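Deficit

The reservoir at Hemberg was down again and Anong Bunnag had to write it up before five. Water outlook, upper basin, one page, no adjectives. That was the rule. Moderate, severe, exceptional. Those didn't count as adjectives, those were categories.

She typed: Severe deficits are forecast for Sangkhawat. Looked at it. Her mother lived in Sangkhawat.

Phone. She let it go. Phone again.

"Have you done the map," said Lamduan.

"Doing it."

"Only Pliresville are asking. They want to know what colour they are."

"Orange."

"They were hoping for yellow."

"Everyone's hoping for yellow."

Lamduan laughed, not much, and rang off. Coffee gone cold. Anong drank it anyway, standing up, looking at the rain gauge figures from Drokow. 20 millimetres for the whole season. There was a station there and a man who read it every morning and sent the number in, and mostly the number was nought. He sent it all the same. Sometimes he put a note. Wind from the south. Goat got in. Last week just: still here.

She had never met him. She kept the notes in a folder, which you weren't supposed to, they were meant to be deleted once the figure was in.

Back to the page. Drokow, exceptional. Hemberg, severe. A narrow strip of surplus along the coast where nobody needed it, where they were sweeping it out of the shops. The model had been run 100 times and it said the same thing a hundred times, give or take. She'd wanted one run to come out blue. One had, near enough, and she'd clicked on it and sat there looking at it for longer than she would of admitted. Rivers full. The dam spilling in June. Then she'd closed it and it went back in with the others and got averaged away.

Her mother's well was 20 metres. It had been enough for her grandmother and enough for the pigs. Her mother rang on a bad line to say the bucket was coming up heavy at the bottom, mud, and wasn't it your job, the rain? Not the rain, Mum. Only saying when. Well then, said her mother, when?

Four o'clock. Ten past. 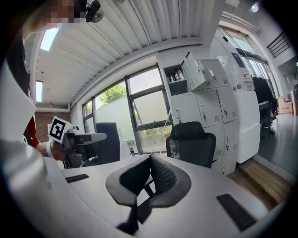
You can't put severe for Sangkhawat, Lamduan Saengthong told her, back on the phone, talking fast, a door banging somewhere behind. They'll stop the planting money if it says severe. Put moderate to severe. It's the same thing, it's only kinder.

"It isn't the same thing."

"Moderate TO severe. It's got the word in it."

"And if they plant?"

Nothing on the line for a bit. Someone else talking, a long way off.

"Then they'll have planted," Lamduan said. "They'll plant anyway, Anong. You know they will. With the money or without."

She did know. She'd grown up on it. Her father out in the dry field with the seed in a tin, squinting up, putting it in regardless. Some years it came. The years it didn't, he went off to work on the road and came back thin, and nobody said anything about it at supper. There had been no page then. No map, no orange. She used to think that if somebody had only told him.

She thought about the man at Drokow, tipping out his empty gauge.

Half past. She typed moderate to severe. Took it out. Typed it again, and added a line underneath, in the small type where they put the sources: Wells under 20 metres in the Sangkhawat district should be expected to fail before the end of June. Growers are advised to hold back half their seed. Read it through. Two adjectives at least, depending how you counted. Somebody upstairs would cut it, or they'd be in a hurry too and wouldn't.

Bulletin 284. She put the date on, 15 May 2020, and her initials, got the initials the wrong way round, fixed them. Send.

It went. The little bar filled up and teh screen went back to the map, all that orange, and the strip of blue by the sea.

Then she rang her mother. It took three goes to get through.

"Half the seed," she said. "Keep half of it in the house."

"What?"

"Half, Mum. In the house. Dont put it all in."

"Is that the government saying?"

Anong looked at the clock. Seven minutes to five.

"Yes," she said. "It's in the bulletin. Right at the bottom."

"I haven't got my glasses," said her mother. "Read it me."

So she read it to her, slowly, and then she read it again.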